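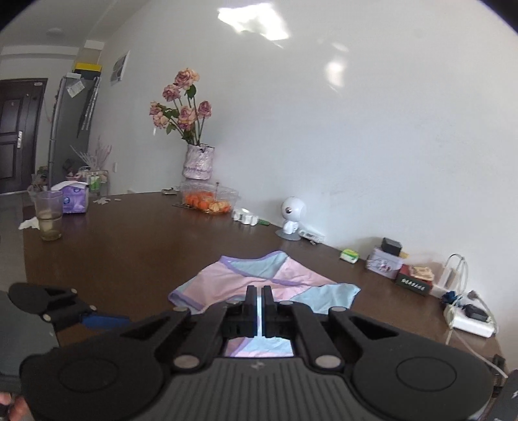

Mesa de trabajo con la prenda extendida, pinza derecha casi cerrada

Foro > Manipulación y pinzas > Averías
Tema: pinza se queda cerrada doblando ropa pequeña

naheed_n
Buenas. Voy rápido que tengo esto parado. Tarea de doblar ropa de niño, dos pinzas de mano. La derecha (Kemppainen) me cierra bien y a veces no abre. Se queda con los dedos casi juntos, la rendija de siempre y ya. Sin error en el log, el encoder dice "abierta". Ciclo 1389 la primera vez, luego cada vez mas seguido. En la foto la prenda rosa y azul con la que estoy ahora. Alguien lo ha visto?

toivo_s
Pasadores. Mira si hay holgura en los de arriba, los grandes. A mi me pasó con una Ledo, misma pinta.

naheed_n
Mirados. Sin holgura que yo note a mano.

aarne.h
A mano no se nota — hay que medir con carga. Y otra cosa: si el encoder dice abierta y los dedos no lo están, eso ya no es una molestia, es un fallo de seguridad. Yo no seguiría grabando con las manos cerca.

toivo_s
Hombre, es una pinza de mano, no una prensa. Con lo que aprieta no te rompe nada.

aarne.h
En Fedatberg decían lo mismo y uno acabó con la uña negra. El sensor miente, se para. Punto.

naheed_n
La tengo desconectada desde las 2, tranquilos. Pero necesito saber qué cambiar, el repuesto de Drirlow tarda hasta abril

oona_p
Dónde lee el encoder? Si va en el eje del motor y no en los dedos, te puede patinar el acople y el motor cree que ha abierto. Cuadra con que no salga error.

naheed_n
En el motor, sí. No habia caído.

toivo_s
Sigo pensando que son los pasadores. Un acople nuevo no patina a los mil y pico ciclos.

oona_p
Si el prisionero venía flojo de fábrica, patina a los 300. Haz una raya con rotulador en eje y acople, 1000 ciclos en vacío y miras si se ha movido. Sin tela.

aarne.h
Y sin dedos humanos.

ilari_m
Ojo también con los cables, yo los tenía tirados por la mesa y un tirón me desalineaba la pinza. Seguramente no es tu caso pero bueno

naheed_n
Raya hecha. Se mueve, se ve a simple vista y no llegué ni a la mitad de los ciclos. Prisionero flojo. Lo aprieto con fijador y repito esta noche

toivo_s
Vale, acople. Pero mide los pasadores igual.

aarne.h
Y pon un segundo sensor en los dedos antes de volver a grabar. Apretar el tornillo no arregla que el sistema no se entere.

naheed_n
El sensor no sé dónde meterlo, no hay mucho sitio entre las bielas. Abro otro hilo para eso.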